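How to run a cloth-handling robot demo at an open day (and get through it)

Written up fast while it's still in my head. We did the Brotham open day with the two-armed robot on 12 August 2023, shirts on a table, people wandering in and out. This is how to set one up if you get handed the job next time. Not a manual. You need to know how to start and stop your own robot already - if you don't, stop reading and go find whoever does.

What you need

- The robot, obviously. Two arms, grippers, wrist cameras if you've got them.
- A big plain table. White is good, cloth shows up on it.
- Cloth. T-shirts are best, visitors get it right away. Bring more than you think.
- Tape for the floor.
- One person on the robot, one person talking. Not the same person. I'll come back to this.
- A printed sheet with the running order, large type.
- Water. For you.

Step 1. Walk the room the day before

Go in with a tape measure. Where do people come in, where do they pile up, which way will they face. At Sala last January we put the table facing the door and everybody stopped in the doorway. Nobody behind could get in. So turn it, put the table so people have to walk past the end of it to see properly.

Check the outlets. Check them with something plugged in, don't just look. We lost most of a morning at Sala to a dead one.

Step 2. Tape the line

Tape goes on the floor, farther out than the arms can reach at full stretch, plus a good step. Then move both arms to full stretch by hand or slow jog and check you're really outside it. Do it for both sides. Then stand there and lean in like a nosy visitor. If your hand gets anywhere near, move the tape.

Kids will ignore the tape. Put a chair or a low barrier at the corners. And the operator keeps a hand by the stop, always, even when the arms are parked.

Step 3. Pick the cloth

This took us way longer than it should of. What works:

- Medium weight cotton. Thin slippery stuff slides out of the fingers.
- One plain color, different from the table. Prints look busy from six feet away.
- Washed. New shirts have that stiff fold line down the front and they spring back.
- Short sleeves. Long ones wrap round things.

Same shirts for practice and for the day. Don't swap in nicer ones on the morning, Ginevra Greco did that for us at Eltley and we spent the first hour dropping them. She'd agree with me on this.

Felt and fleece grip well if you want something easy for a warmup. Towels ok too. No lace, no sequins, no buttons near where you grab.

Step 4. Write the running order

Short loop, repeat all day. Ours:

1. Arms parked, shirt dumped on the table in a heap.
2. Talker says what's about to happen. Two sentences.
3. One arm goes in and picks up.
4. Second arm finds the other side, both pull it straight.
5. Lay down.
6. Talker takes one question while the operator resets.
7. Again.

Aim for 3 minutes a loop. We ran over at first, then Lizeth Zapata stood at the back with a timer and waved at me. Worked. If the loop is longer than that the people at the back drift off and you never get to the good part with a full crowd.

Print it and tape it to the table edge on your side. You will forget step 2 by lunchtime, trust me.

Step 5. Practice the grab

The pick is where it goes wrong. Notes from our practice runs:

- Come down slow. If the fingers hit the table the cloth gets pushed away and you're chasing it.
- Grab a fold, don't try to pinch a flat bit. A flat bit of T-shirt is nearly impossible.
- Close, pause, then lift. The pause matters. Lift a little, look, then go.
- If you've only got a tiny bit between the fingertips, let go and do it over. It'll drop later, when everyone's watching.
- For the second arm, go for a corner - shoulder or hem, doesnt matter which, but decide before and stick with it.
- Pull straight gently. When the edge goes from droopy to nearly straight, stop. Any more and it pops out of one side.

Practice with the talker talking. Operators go quiet and weird when there's a voice next to them, better to find that out early.

If you have a wrist camera, use it. From the operator's spot the gripper itself hides the cloth half the time, so the close view tells you if you've got a decent fold or a thread. Put that feed on a small screen for the operator. A second bigger screen for visitors if you can borrow one. They love it, more than the arms I think.

Step 6. The talk

Keep it plain. What I tell people:

- It's a robot with two arms, it's working with cloth, cloth is hard.
- Why hard - a box is always the same shape, a shirt never is.
- What they should watch. Give them one thing. "Watch the top edge when it pulls."

Leave out model names, training, who paid for it. If somebody wants that they'll come and ask, and you can talk to them on the side.

Say out loud who is doing what. If a person is driving the arms, say so before the first loop. If it's running on its own, say that. Settimio Martinelli got asked this over and over at Eltley and by afternoon he just opened with it. Saves everyone time.

And don't promise anything. Say "it's going to try to". Then a drop is just a drop, people are nice about it, sometimes they cheer.

Step 7. On the day

Get in two hours before doors. Order I'd do it in:

- Power, then cables. Tape down any cable a visitor could step on. The ones behind the table can be ugly, fine, but keep them out of the way of the arms.
- Home the arms, check the grippers open and close fully.
- Wipe the table. Wipe the camera lenses. Fingerprints everywhere.
- Check lights. A strong lamp on a white table gives you a glare patch, so angle it off if your cameras are struggling.
- Three clean loops before doors open. Clean means no drops. If you can't get three, slow it down and try again.

We opened at 9 and had the first crowd straight away, 108 people by the end going by the sign-in sheet, which is more than Drandville got. Group size matters more than the total though. Over a dozen at the tape and the back row can't see. Split them, send half to the next stand.

Swap the operator every hour. Every hour! I did two and a half and my picks got sloppy. Swap at the end of a loop, never mid-loop, arms parked first.

Step 8. When it goes wrong

It will. Short list:

Shirt drops. Keep talking, go back to the heap, start the loop over. Don't reach in while the arms are live.

Shirt on the floor. Park, stop, then pick it up. Same shirt is fine, give it a shake.

One sleeve folded under. Leave it. Nobody minds, it's a good thing to point at and say that's the kind of thing that makes this hard.

Arm stops by itself. Tell people it's stopped, take questions, restart calmly. Have two or three questions of your own ready if they go shy. "Who here folds their own laundry" always gets something.

Camera feed freezes. Turn the visitor screen off, a frozen picture confuses people. Carry on if the operator can work without it, if not then park.

Visitor past the tape. Stop the arms. First, before you say anything.

Step 9. Packing up

Arms parked, power off, cables coiled and labeled while you still know which is which. Count nothing, just get it in the boxes. Write your notes THAT evening. Mine from Drandville are one line long and say "table too low", no idea what I meant.

Leave the tape marks on the floor if the room lets you, or snap a picture of them with your phone. You'll want it.

Couple of pictures from the table, wrist camera for the close one: 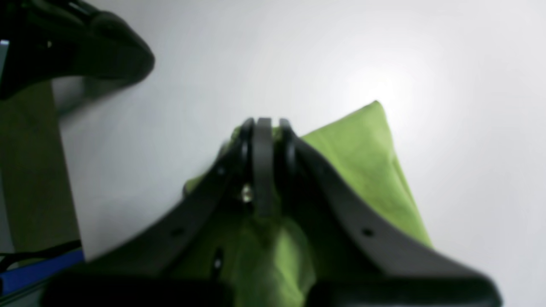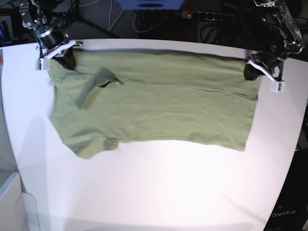 Green cloth both times, white table, see what I mean about the color.

Comments

Fiorella Zanetti
We're doing one in January and I'd add a step between 4 and 5: rehearse the stop. Have somebody walk over the tape on purpose, no warning to the operator, and see how long it takes. Ours was slow the first go and a lot better after. Also how high do you set the table? We've got kids coming and I want them to see the pull without standing on anything.

Gemma Lombardi
Fiorella, we went low and put the kids in front sitting down on mats, adults behind. Mats well outside the tape. One more for the cloth list - bring a spare shirt for visitors to hold. They want to touch something and it keeps hands off the table. Ours went round the room all day and came back with a juice stain on it.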